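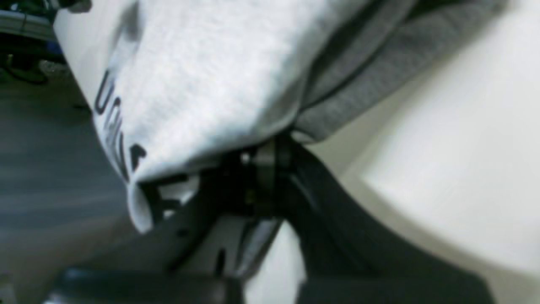
Damián Mansilla
Before you order new pads, check the bolt at the finger joint. Ours on the Hargate cell had backed out and the finger had enough play to drop every second hoodie. I changed pads twice before I put a key on it.

trolus_nights
Checked it last night. Snug. Witness mark still lines up. Drops are on heavy stuff only, fleece and sweatshirts. T-shirts go through fine. Pads have 900 hours on them, the sheet says change at 1000 or when shiny. They are not shiny.

pkw34
What do you clean them with?

trolus_nights
IPA wipe at the start of shift. Same as always.

pkw34
Fleece sheds. Once a shift is not enough if you run sweatshirts all day. We wipe every 200 cycles and blow the joint out at the same time. Lint packs in behind the finger and it stops short of full close. The controller still says closed because it only looks at motor current.

Damián Mansilla
Agree on the lint, not on blowing it out. You drive it further in. Use a soft brush and a vacuum with the arm parked and locked off. We had a bearing go on the left finger in May and it was full of felt.

pkw34
We have used air for two years, low pressure, no bearing gone yet.

Damián Mansilla
Then your seals are better than ours. I would still not tell someone else to do it.

selvedge
Which wrist cable routing have you got? On the older Skometti kit the camera lead runs over the top bracket, and a thick hem can catch it on the way up. Looks like a dropped garment in the log.

trolus_nights
Lead goes underneath on ours. Moved at the last service.

selvedge
Fine, rule that out then. What is your closing force?

trolus_nights
34 N. Left where the installer put it.

selvedge
Low for sweatshirts. Try 45 for the heavy recipe and leave the light one alone.

Damián Mansilla
I would not touch force until the joint is clean. If it is stopping short on lint you will just push harder against the lint, and then you have two settings to undo.

selvedge
It takes a minute to put back. Write the old number down.

trolus_nights
Update, 2020-11-09. Locked off, took the cover plate off, brushed and vacuumed. A fair plug of grey fluff behind the right finger. Jogged it closed on a feeler gauge after and it goes fully home now. Ran 100 sweatshirts at the old force, three drops. It was up to 20 before.

pkw34
So what were the three?

trolus_nights
All picked at the hem where it rolls over. Gripper gets the roll and loses it on the lift. I think that is approach height, not grip. Msimang are sending the offset sheet for the heavy recipe.

selvedge
Or force.

trolus_nights
Will try height first, 45 after that. Brush and vacuum has gone on the shift sheet either way.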